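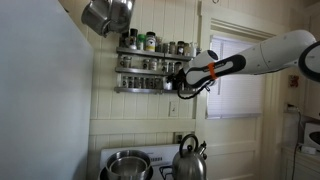
Duangjai Sombatkul told us that the arm was the easiest line in the budget to fill in, and that the lines under it took the rest of the year: the mount, the spare fingers, the cable runs, the electrician, the hours spent moving things on a shelf so they could be reached. Sombatkul's spreadsheet started with four rows and ended with 57. We have heard similar accounts from other people who have put a robot arm into a room that was built for something else, and we would like to collect more of them in an orderly way.

Category: Calls for Participants / Equipment Planning

Norkar is looking for people to take part in the Grorosine study, a six-month project on how small groups plan, budget for, and buy robot equipment for kitchens and similar rooms. We need people who have already bought equipment and people who are still deciding. You do not have to be an engineer.

What the study is about

Most published budgets for a robot arm stop at the purchase order. We want to know what is spent before and after it. That includes money, but it also includes staff time, floor space, delays, and purchases that were made and then not used. The result will be a planning workbook with worksheets for first-time buyers, free to download, and a written report on the figures behind it.

The study covers arms, grippers, wrist and room cameras, mounts and stands, power and network work, safety equipment, spare parts, software fees, training, shipping, and insurance. It also covers the ordinary items that a kitchen setup goes through, such as jars, lids, bowls, and labels. These were missing from nearly every plan we looked at in the pilot round, and they came up in nearly every interview.

Who can take part

You can apply if one of the following fits you.

Group A, buyers. You or your group bought at least one robot arm or gripper for use in a kitchen, a pantry, a teaching room, or a small food preparation area, and you still have most of the receipts. Used and leased equipment counts. Equipment that was returned also counts, and we would be glad to have more of those cases.

Group B, planners. You expect to make a decision on such a purchase before the study ends. It does not matter whether the decision turns out to be yes or no. You should have some say in the budget, or work closely with the person who does.

You must be 18 or older and able to keep records in English. Groups of up to four people can apply as one participant. Companies that sell robot arms or grippers cannot join, but their former customers can.

We have room for 70 participants in total. We will try to fill the two groups evenly. If more people apply than we can take, we will choose so that we get a mix of room types and budget sizes. The smallest completed budget in the pilot round was $3621, and we would like to hear from people near that level as well as those well above it.

What you will be asked to do

Everyone begins with a one-hour call. We go over your room, what you want the equipment to do, and how your budget is set up now. If you have no budget written down, say so on the form and we will start from a blank sheet.

After that, Group A participants go back through their records and enter them in our log. Plan on four to six hours for this, spread over a month. We ask for the date, the item, the price paid, who approved it, and whether it was in the original plan. You can black out vendor names. If a receipt is gone, enter your best figure and mark it as an estimate.

Group B participants keep a running log instead. You make an entry each time you get a quote, change your mind about an item, or move money from one line to another. Entries are short. Once a month we ask you to send your current plan as it stands, including the parts that are not settled.

Both groups fill out the room survey. It is the part that people in the pilot found most tedious, and some of them asked us to shorten it, which we have done. It asks for the height of the counters and shelves, the depth of anything mounted on a wall, the positions of switches and outlets, the clearance between shelves, and what is stored where. A tape measure and a phone are enough.
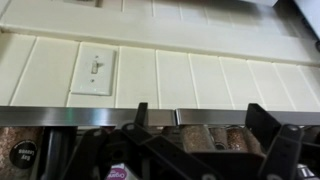
Gripper at a row of spice jars, steel rail and wall switch behind.

Reach and clearance questions take up a full page of the survey. A gripper that can close on a jar on an open table may need different fingers for the same jar on a rack, and a second set of fingers is a purchase. So is a different rack. We ask you to note each change of this kind, to either the equipment or the room, and to say which one you paid for. If you did the work yourself, log the hours.

Please measure shelves with the jars and containers in place. Record the tallest item on each shelf and the space left above it. If a camera is mounted near the gripper, give the size of the camera and bracket as separate figures, and add the cable if it hangs free. Vendor drawings often show the gripper alone, and participants in the pilot had to go back and measure a second time.

At the end there is a closing call of 45 minutes. Florante Pascual will run the closing calls for Group A and Duangjai Sombatkul for Group B.

Payment

Each participant receives $326. Half is paid when the room survey is in, and half after the closing call. A group that joins as one participant receives one payment and can divide it as it likes. If you leave the study early you keep what has been paid to you.

We do not pay for equipment, and we do not recommend vendors. Taking part does not give you a discount on anything. During the study we cannot tell you whether a quote is a good one, as that would affect the decision we are trying to record. After the closing call we will go through your figures with you if you want us to.

How your records are handled

Logs are stored on a server at our Brument office. Names, addresses, and vendor names are removed before anyone outside the project sees the data. Photos sent with the room survey are used for checking measurements only and will not be published without your written permission. You can ask for your records to be deleted at any time up to the date the report goes to print.

If your employer owns the equipment, you need permission from someone who can give it. The application packet has a one-page letter for this. Some purchasing offices took several weeks to sign it last time, so send it in early.

Questions that came up in June

We held an open call in June and got the same questions several times.

Can I apply if my equipment is in a home kitchen? Yes. Please tell us who else uses the room and whether the equipment is left up between sessions. Storage and setup time both go in the log.

Does a mobile base count? Yes, if it carries an arm. Include the charger and any ramps or flooring you bought for it.

I built my own arm. Can I join Group A? Yes. Log the parts, and keep your build hours on a separate sheet.

We gave up on our purchase two years ago. Is that too old? No, as long as you can still find the quotes.

Do I need to finish buying before the closing call? No. Send us the plan as it stands that week.

How to apply

Fill out the short form in the application packet and send it by email with the subject line "Grorosine" and your group letter. Attach your current budget in whatever form it exists. A photo of a whiteboard is acceptable. Do not clean it up first.

Applications close July 12, 2025. We will answer everyone, including people we cannot take. First calls are scheduled in the order that applications are accepted.

If you would like to talk before applying, ask for Florante Pascual at the Norkar front desk. Calls in Thai can be arranged through our partner office, Saengthong, although the logs themselves have to be kept in English.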